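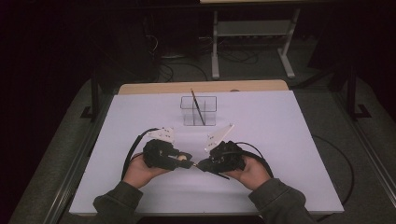

Site Visit Report: Himby Core Yard and Brultham Drill Area

June | By the field notes desk

The Himby core yard sits on a gravel lot at the end of a county road, a short drive from the Brultham drill area. Nusent opened both to visitors in June, mainly for small shareholders and geologists from neighboring projects. The program ran from 8:30 in the morning to mid-afternoon, with the core yard first and the drill pads after lunch.

Brultham is a copper-nickel sulfide target under shallow glacial cover. Outcrop is poor. Most of what is known about the bedrock comes from an airborne electromagnetic survey, two seasons of ground follow-up and the drilling itself. The company has completed 85 diamond holes on the property, most of them on the western conductor. The deepest stopped at 1433 feet, in footwall gneiss.

Core handling

Core arrives from the rig in lidded boxes and is laid out on roller racks in hole order. Technicians reassemble the pieces, mark depth every three feet and check the driller's blocks against measured length. Recovery and rock quality are recorded before the geologist sees the core. Magnetic susceptibility is read at fixed spacing with a handheld meter, and every reading is taken on whole core, before cutting.

Logging is done on tablets with a fixed code list. The list was shortened last winter after a review found that four codes for altered gabbro were being used interchangeably. Older holes have not been relogged. This matters for anyone using the property database, because a unit boundary in an early hole may not match the same boundary in a recent one drilled beside it.

The saw room has two machines with recirculated water and a settling tank. Core is cut along a line drawn by the geologist, and the same half goes to the lab each time. Massive sulfide intervals are sampled to geological contacts, with a minimum length of one foot. Disseminated zones are sampled at five feet. 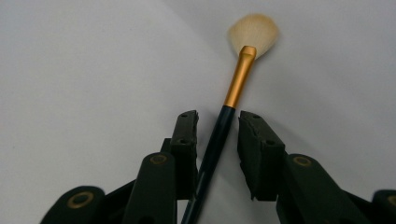
Certified standards, blanks and quarter-core duplicates are inserted in every batch. The blank is a crushed quartz bought in bulk. Staff said that one batch last year returned nickel in the blank directly after a high-grade sample, and the lab reran the full batch after cleaning its crusher. Both sets of results are kept in the database, with the first set flagged and excluded from reporting.

Three holes were laid out for inspection. The best of them showed a narrow band of massive pyrrhotite with visible chalcopyrite, grading upward into net-textured sulfide. The lower contact was sharp. The second hole had only weak disseminated sulfide over a wide interval. The third had been drilled on a strong airborne response and hit graphitic schist, with no copper or nickel of interest. It was useful to see the third hole, as company tours usually leave such core in the racks.

Geophysics

The geophysics session was held in the office trailer. The airborne survey covered 2267 line miles and was flown in a single campaign. Deák, the contractor that processed the data, supplied conductivity sections and a first set of plate models. The models were then rebuilt using borehole electromagnetic readings from the deeper holes.

The rebuilt western plate dips more steeply than the original. Several early holes, planned on the shallower dip, passed above it. Nusent now surveys each hole down the bore before the rig leaves the pad, so that a near miss can be followed with a wedge off the same collar.

Separating graphite from sulfide is still the main difficulty. Ground gravity helps where the cover is thin and even, but the till thickens eastward and the correction for it is uncertain. The eastern conductor has not been drilled for that reason. A passive seismic trial to map cover thickness is planned — the results should decide whether the eastern pads are built at all.

Drill pads

One rig was turning during the visit, on the western line. Visitors stayed behind a rope at the edge of the pad. The rig drills NQ core and works two shifts. Cuttings are pumped to lined sumps, and water is drawn from a permitted pond under a daily limit. A completed pad nearby had been graded and seeded, with the collar capped and tagged. The grass was patchy.

The access road is soft at the second creek crossing and was the slowest part of the day. Ordinary cars should be left at the yard.

Remarks

Procedures at the core yard were consistent with the written protocols handed out in the morning. The open points are the unrevised logs from early holes, the limited density data outside massive sulfide, and the cover thickness in the east. No resource estimate was discussed, and no date was given for one. Assays from the hole in progress were expected after the normal lab turnaround.

Copies of the handout and the hole location map can be requested at the Himby office.

2 comments | 85 shares

Related items
Borehole EM: What a Near Miss Looks Like
Reading a QA/QC Table
Graphite or Sulfide? Notes on Conductors Under Till
Winter Road Access in the Brultham Area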